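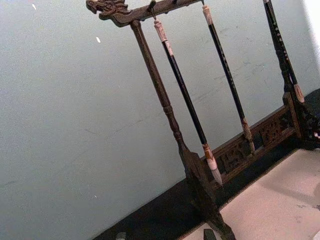

Brush rack with dragon-head crossbar, three brushes hung tip down.

Cleaning and drying calligraphy brushes on a hanging rack

Applies to natural-hair brushes used with liquid or ground ink. Synthetic brushes can be treated the same way but dry faster.

What you need

A jar or bowl holding at least 300 ml
Cool or lukewarm water
A lint-free cloth or plain kitchen paper
A hanging rack with hooks
A tray or folded towel to go under the rack

Do not use hot water. It softens the glue that holds the hair in the ferrule, and a brush that has started to shed cannot usually be saved. Soap is not needed for ordinary ink. If acrylic ink has been used, wash with a little mild soap and rinse until no foam appears.

Step 1. Rinse

Wipe the surplus ink off on scrap paper. Hold the brush tip down in the water and move it gently from side to side without pressing the hair against the bottom of the jar. Change the water when it turns black. Two changes are enough for a small brush; a large one may need more.

Step 2. Clear the root

Ink left at the root of the hair dries hard and spreads the tip. Hold the brush under a thin stream of water and squeeze from the ferrule towards the point with finger and thumb. Continue until the water runs grey or clear. White goat hair will stay slightly stained after its first use with black ink. The stain does no harm.

Step 3. Shape

Press the hair lightly in the cloth. Do not twist or rub. Draw the brush across the rim of the jar, turning it a little each time, until the hair comes to a single point. Pick off any stray hairs now. Wipe the shaft dry, paying attention to the join at the ferrule, where water collects and can split the lacquer.

Step 4. Hang

Put the loop of the brush over a hook so that the tip points straight down. Leave enough space for the brushes not to touch when they swing. The tip must hang clear of the base. On racks with a carved base panel, check this from the side as well as the front, as a long brush can rest against the carving and dry with a bend in it. If it does, shorten the loop with a knot or move the brush to a hook with more clearance.

Keep the rack out of direct sun and away from radiators. Small brushes are normally dry by the next morning. Thick ones should be left for 2 days before they are put in a roll or box. Never refit a plastic cap on a damp brush.

Care of the rack

Dust carved parts with a dry, soft paintbrush, working into the openings from both sides. Turned posts can be wiped with a barely damp cloth, then dried. Ink splashes should be blotted at once. Wax once or twice a year with a thin coat of clear furniture wax, and keep it off the hooks, where it would transfer to the loops.

Lift a wooden rack by both posts. Lifting by the crossbar strains the joints, and finials are often glued on separately.

Replacing a loop

Cut 15 cm of thin waxed cord, fold it in half and knot the ends. Where the cap unscrews, pass the cord through and pull the knot up inside. Where the cap is fixed, thread the cord through the existing hole with a needle and knot it on the outside.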